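The Patient Work of Teaching a Robot to Put Away a Carrot

In a former textile hall in Doltbridge, the most used kitchen has no water and no gas. It was made for children. The company Hanrahan bought it in June, put a robot arm next to it, and began to collect examples.

One example is one attempt at a small task. A person moves the arm from a distance, and the computer stores the camera views and the position of every joint. The learning system, which the team named Mutier, later studies these records and tries to find out what a good movement looks like. The task for this season is simple to say: vegetables go into the pot. 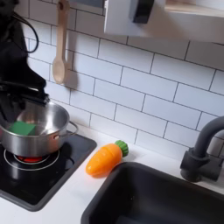 Why a toy kitchen

A real kitchen is too big for a young project, and a broken plate costs time. The toy one still gives many of the same difficulties. The steel pot is shiny, and a shiny surface confuses a camera. The carrot is smooth plastic with a narrow end, so the fingers must close at a good place. There is also the sink, very close to the spot where the carrot often lies. A carrot pushed over the rim makes a long episode, and the operators don't love long episodes.

Before each attempt the objects get new positions. This part I found the most boring to watch, and the team says it is the most important. If the carrot is always in the same place, Mutier learns the place and doesn't learn the carrot. 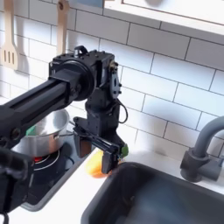
An operator works for 45 minutes and then must rest, because tired hands make lazy paths and the system will copy them. I tried it myself. My first movement was much too fast, my second stopped in the air while I was thinking, and both were kept with a note for the people who clean the data.

By the middle of August the set had 645 episodes. After checking, 581 stayed in for training. The others had a missing camera view, or a start position that was wrong. 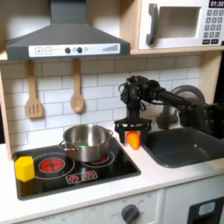
What goes in the log

Every episode gets a short line of text, such as "put the carrot in the pot." The lines are stored in a program called Flukis, together with a mark for success or failure. Among the episodes kept, 133 are failures. A dropped carrot followed by a calm second try is welcome, as it shows the system how to recover.

Operators may also write a free comment. Most of these are dry. "Grip too high." "Elbow near faucet." One only says "again."

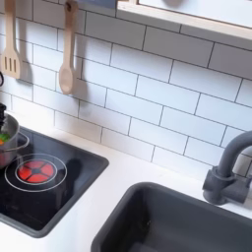 How long until the robot can do this alone?

The team expects a first test with no person at the controls after 3 more weeks of collecting, and it will use only the carrot. The green piece comes later.

Text and photos: Doltbridge desk. Published Aug 21, 2026.

Contact | Subscriptions | © 2026 All rights reserved | Back to top

We use cookies to remember your settings and to count visits. Accept | Manage choices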